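Home > Kitchen > Worktops and tables

Speckled tops and what to put on them: tips I have tried, and a few I have stopped believing

By Béla Pap
Updated Tuesday, September 12, 2023

Every shop that sells a speckled worktop will tell you that it hides the dirt. It does hide it, and I have never understood why I should be pleased. Breadcrumbs the colour of the flecks stay where they are until you lean on them. I have lived with a pale speckled table for long enough to have an opinion on most of the advice that goes round, and a fair amount of it comes from people with something to sell.

Finding the crumbs

Forget looking straight down. Crouch until your eye is nearly level with the surface and look across it towards the window. Crumbs stand up and flecks don't. At night, lay a torch on its side at one end and you get the same effect. You can also run the flat of your hand over it, which is quicker and less dignified, and picks up the sticky patches as well.

Don't trust a glossy patch either way. A bright reflection on a pale top will wipe out the pattern altogether, so you can't tell if you are looking at a clean bit or at a smear. Move your head and look again before you reach for a cloth.

Cleaning

I bought Futar spray because the label promised a "deep mineral clean" for patterned surfaces. I used it on one half of the table and a drop of washing-up liquid in warm water on the other, for the whole of June. My sister couldn't tell which half was which, and she was trying to. The spray smells nicer. If that is worth the money to you, buy it.

Whatever you use, wring the cloth out hard. A wet cloth leaves a film as it dries and people then blame the table. Dry with a second cloth, and wipe in one direction so you don't chase the crumbs round in circles.

Lemon juice and vinegar come up in every list of tips. On a stone or stone-based top I wouldn't go near either. On laminate they probably do no harm, but they do nothing that soap doesn't. The trouble is that a lot of people don't know which they have, and a speckled pattern tells you nothing, as it gets printed on everything. Look at the edge, or underneath, where nobody has bothered to finish it. A join along the front edge, or chipboard on the underside, usually means laminate.

Mats, and whether you want one

A thin mat in a plain colour is the one thing I would add to a speckled top. It gives the eye somewhere to rest and it shows the crumbs. Pale blue or pale green both work on a pinkish or beige background. White looks grubby next to it almost at once.

Thin mats do slide. The cures I have been offered:

Damp cloth underneath. Works for chopping, no good for a mat that stays out, as you are leaving something wet on the table all day.

Rubbery shelf liner, cut a little smaller than the mat. Works. Wash it now and then, because grit gets trapped in the holes and then you have made yourself some sandpaper.

Double-sided tape. No. I spent an evening with a plastic scraper and I won't be doing it again.

Werkton "grip dots", 4 to a packet. They held for two weeks, then collected fluff. I can't recommend them.

To pick a thin mat up from a flat table without scrabbling at it with your nails, slide it until one edge hangs over the side, then take hold of that. People will tell you to wet a fingertip. I find that just moves the mat. If it has crumbs on it, bring two opposite edges up so that it makes a trough, and carry it to the bin like that.

Folding things that don't want to fold

Cloth first. A table covering folded the same way every time gets a dirty line along the fold, whatever you wash it in. Fold it in half one week and in thirds the next. The advice to roll it round a cardboard tube is good advice for somebody with a very large cupboard. I measured ours, and the shelf is 44 cm wide. The tube from Staniforth's was longer than that, so back it went.

Line up the long edges first and smooth from the fold outwards. If a strip of the bottom layer still shows down one side, open it and start again, as it only gets worse with every further fold.

Foam sheets and folding foam boards are another matter. I keep one for kneeling on and for standing hot-glue jobs on (not for hot pans, please). A few things I have learnt the slow way:

Fold only where the maker put a crease. Make a new one and it will crack there sooner or later.

Don't store it with a weight on top. "It springs back" is what it says on the packet. Mine didn't.

Stand it on its edge against the wall at the back of the table, folded up, if there is room. It takes up less space than lying flat and you won't be tempted to put things on it.

Corners go first. Lift it by the middle of a side, with a flat hand underneath if it is a thick one, and don't pinch the corner.

If you glue layers together yourself, test the glue on an offcut. Plenty of glues eat foam. The one sold as Zekgate Foam Bond didn't, I will give it that, though it took all night to set when the tube said 31 minutes. Who times a glue to the minute? Keep the layers pressed under a board until morning and check the seam along each face before you trust it.

Trays

I was against trays for years. A tray on a table seemed to me a smaller table on top of the first one. I have come round for breakfast things. If the mug, its saucer and whatever you stir with all live on one tray, you can wipe the table by moving one object. A plain coloured tray is easier on a busy background than a patterned one, and dark saucers are easier to find than pale ones.

Put the bowl next to the tray, off to one side, unless the tray is big enough that nothing overhangs. Squeezing it on is how you end up with porridge in your lap.

Napkins: every magazine folds them into something. Fold yours flat and lay it at the side. If it hangs over the tray edge on to the table, tuck it back before you lift, or it will come up late and bring the spoon with it. Linen spray, napkin rings and starch I would leave to people who have guests more often than I do.

What I would buy again

Two plain microfibre cloths, one thin mat, one roll of shelf liner, one tray. I would not buy the spray, the dots or the tube. And before you choose a speckled top, ask to see a full-size piece with some toast crumbs on it. The man in the showroom gave me a very odd look, but he did go and find me a biscuit.

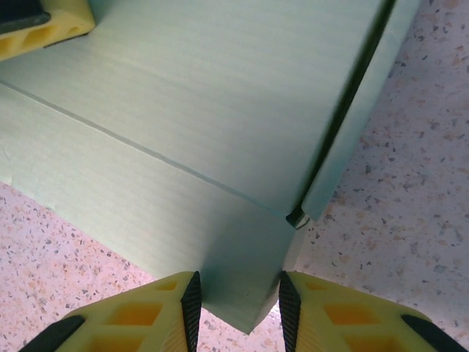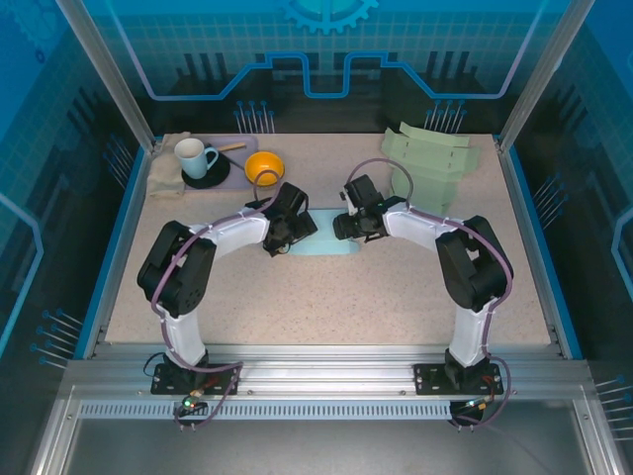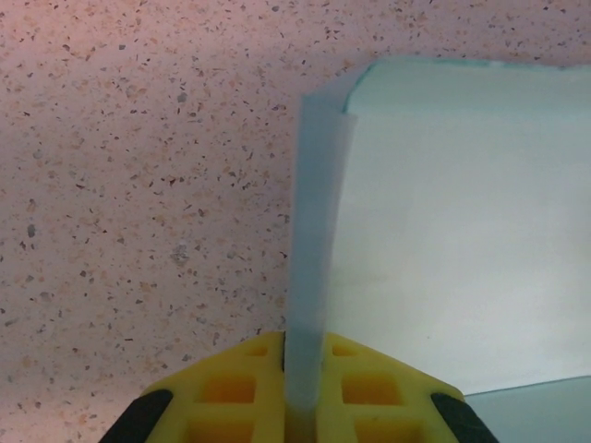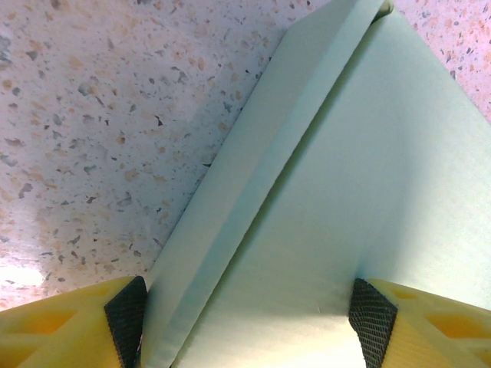 Pale things on speckled surfaces. Tray, mug and orange bowl are in the second picture.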